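Equipment Planning and Procurement Specialist, Robotic Handling
Malledia - Dirncombe site
Full time, permanent
Reference: 491

Malledia is hiring one Equipment Planning and Procurement Specialist for the handling automation group at Dirncombe. The group specifies, buys and commissions robot arms, grippers and fixtures for bakery and prepared food handling. The position owns the equipment plan and the capital budget from first quote to site acceptance. It does not include programming.

The vacancy is tied to the Haldane program, which moves from single-arm trials to a multi-cell pilot line over the next two budget years. The current bench is adequate for grasp trials on bread and similar items. It was bought piecemeal, and the spare parts list, cable inventory and service contracts have not kept up. The first task for the new hire is to bring these into one plan before the pilot line orders are placed in May.

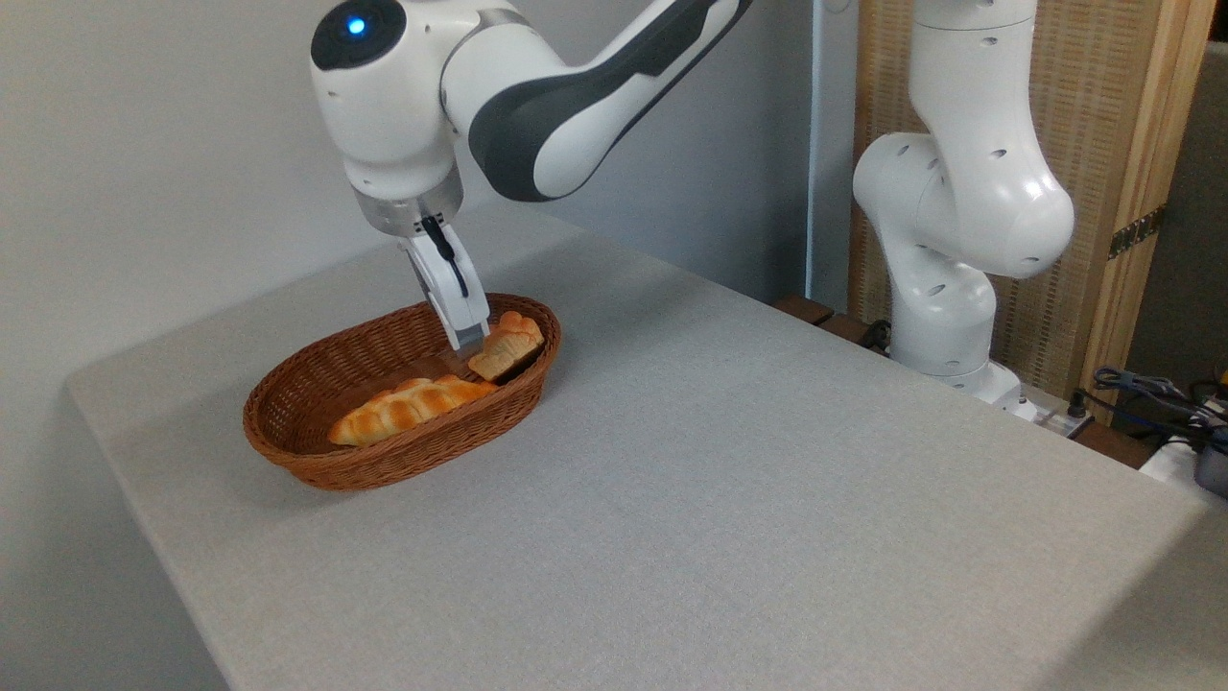

Robot arm and gripper at a basket holding a braided loaf and a sliced bread piece.

Scope of the work

Maintain the equipment register for Dirncombe. The register holds 491 line items, including arms, grippers, fingertips, mounting plates, cable sets, power supplies, tables and test articles. Each line carries a purchase date, a replacement cost and a service interval. At present 87 lines have no replacement cost. Closing these is a probation objective.

Prepare the annual budget request for the group. The request separates capital items, consumables and service. Fingertips and cable sets are consumables. Mounting plates and bench tables are capital when bought with an arm and consumables when bought alone. This rule comes from finance and is not open to change during the current year.

Write purchase specifications with the handling engineers. A specification must state payload, reach, repeatability, mounting pattern, connector types, cleaning requirements and delivery terms. For grippers it must also state stroke, fingertip material and the time needed for a fingertip change by one technician.

Run quote comparisons. Three written quotes are required for any order over the site limit. Lead time is scored separately from price. Past orders were delayed by cable sets and adapter flanges more often than by the arms themselves, and the comparison sheet has to show these as separate lines.

Plan bench time. Trials are booked in two-hour blocks, and equipment changeovers must fit between blocks. The specialist decides when a bench is taken down for replacement work and gives the engineers notice in writing.

Attend factory and site acceptance tests. The acceptance record used at Dirncombe runs for 600 cycles on the customer's own product, without operator contact. Travel is 6 trips per year, mostly overnight.

Administer Zelen, the in-house purchasing and asset system. Training is given on site. Experience with any comparable system is enough.

Required

Four years in equipment purchasing, manufacturing engineering or maintenance planning.
Ability to read mechanical drawings and electrical connection diagrams.
Working knowledge of robot arm data sheets, including payload curves and flange standards.
Experience preparing a capital budget and defending it line by line.
Good spreadsheet skills.

Useful

Food contact materials and washdown ratings.
Leasing versus purchase calculations for automation equipment.
Import paperwork for equipment and spare parts.
Previous work next to a test lab or pilot line.

A degree is not required. Applicants coming from a maintenance or stores role are considered on the same basis as engineers.

Working conditions

The job is based at Dirncombe, with up to two days per week remote after probation. Core time is 9:30 a.m. to 3:00 p.m. The desk is in the office next to the benches. Safety shoes are required in the bench area and are supplied. Some lifting of boxed parts is involved - heavier items are moved with the hoist.

Pay is set by grade and is stated in the first call. Benefits follow the standard Malledia package.

How to apply

Send a resume and a one-page note through the Malledia careers page, quoting the reference. The note should describe one equipment purchase you planned: what was specified, what it cost against budget, when it was delivered, and what you would put in the specification next time. Remove supplier names if they are confidential.

Selection consists of a phone call, a written exercise and a site visit. The exercise is a quote comparison for two grippers with spares, and takes 87 minutes. A calculator and spreadsheet are provided. The site visit includes time at the bench with the engineers.

Agency submissions are not accepted for this position.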